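Nerkari file sharing service back up after 4-day outage, Custell says

FOR IMMEDIATE RELEASE

Sunday, June 19, 2022 – Custell today restored its Nerkari file sharing service for most customers, four days after a bad storage update took it offline. Logins work. Uploads work. Shared links older than October are still being rebuilt and may show an error page untill that's done.

No files lost, as far as checks show. Nearly 41 million links were affected. Paid accounts came back first, then free ones.

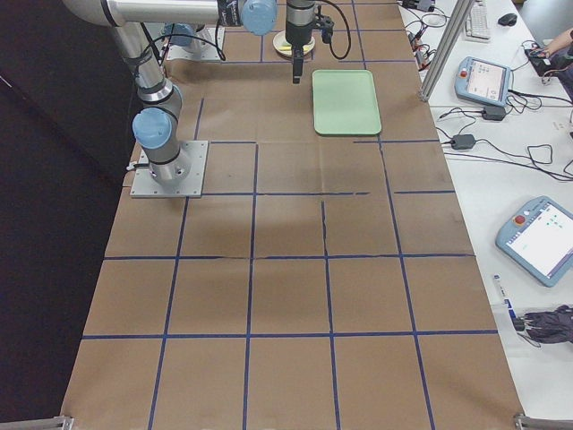
Work table with taped grid and robot arm.

"We said we'd be up sooner and we weren't. Sorry," said Zuzana Baláž, head of operations at Custell. "The restore ran slow, we had to start one part over, and our status page went down with everything else. That last one is on us."

Status page now sits with a seperate host, Kubíček. Updates there every 8 hours while link repair goes on.

What customers need to do: sign in again on every device. Desktop app users need version 22 – older versions will not sync. Passwords don't have to be changed. Third-party plugins, including the Cokano backup plugin, need to be reconnected by hand from the settings menu.

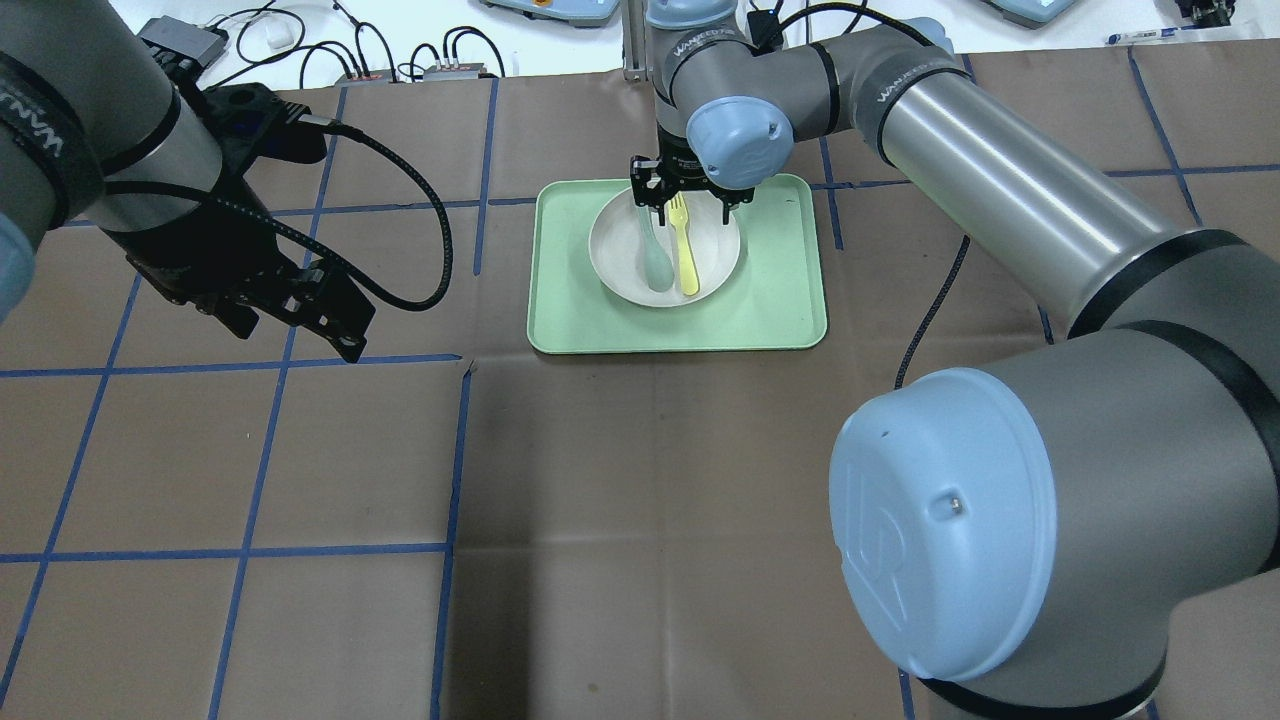

Billing is paused for all paid plans through the end of the month. Credit for the outage goes on the next invoice, no form to fill out. Customers on yearly plans get the days added to the end of their term.

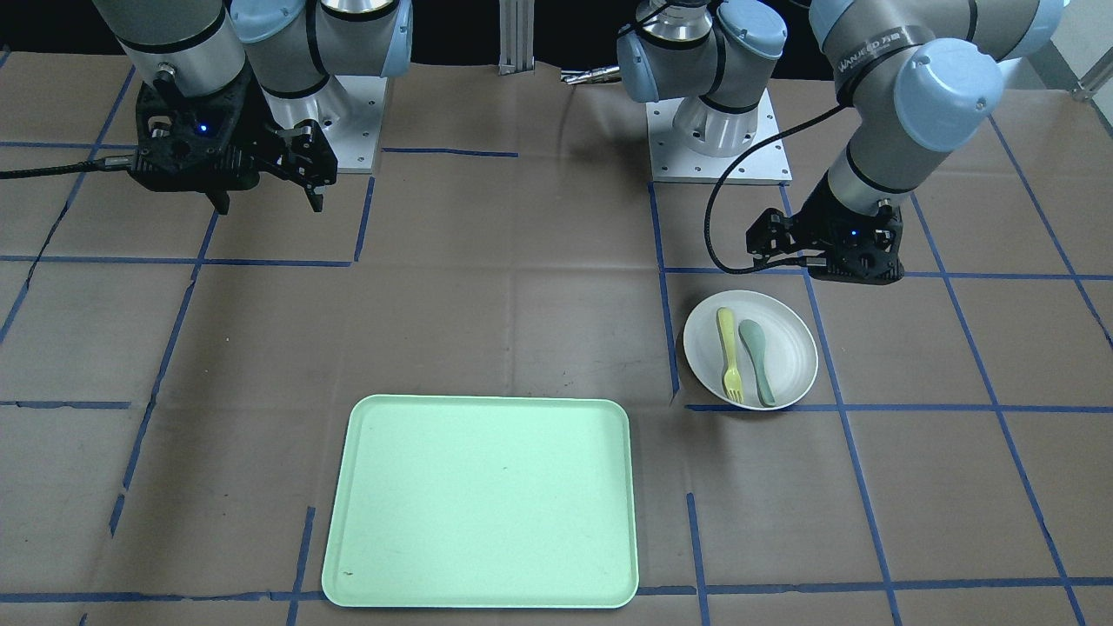 Two robot arms over the grid, each with a blue indicator light on its gripper.

A full report on the outage will be posted on the Custell site once link repair is finished. No date for that yet.

Media contact: Zuzana Baláž, Custell press desk. Phone line is open weekdays, email any time.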